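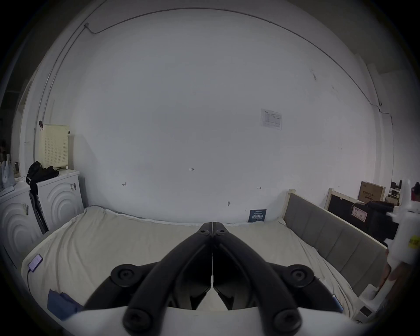 Likau open day recordings

Hand-held gripper footage from the Randlow open day in September. Visitors were invited to try the gripper on a cloth and a bed. Most took to it at once, and a few had to be asked for it back.

Contents
23 recordings in 4 folders, one folder per group of visitors. Some 84 minutes in all, talking included.

The task
Take hold of the cloth, spread it on the sheet, fold it, let go. Letting go is a step – please label it as one.

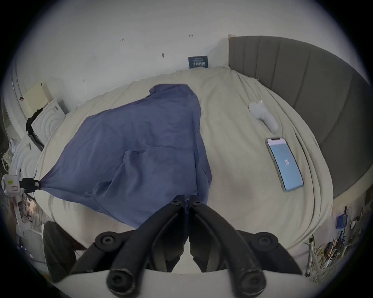
Gripper just short of the blue cloth, one corner held in the black clamp.

Known problems
Visitors fold to their own standards, and the labels don't judge.
Folder 3 has the Van Dijk party, who held a debate about thirds versus halves in the middle of a take.
Five recordings have no end marker. Lunch was served.

Use
Fine for teaching and for testing labelling tools. We wouldn't train anything on it that you intend to let near your good shirts.

Contact
Chathurika Jayasinghe, Kusville office. She prefers questions with a file number in them.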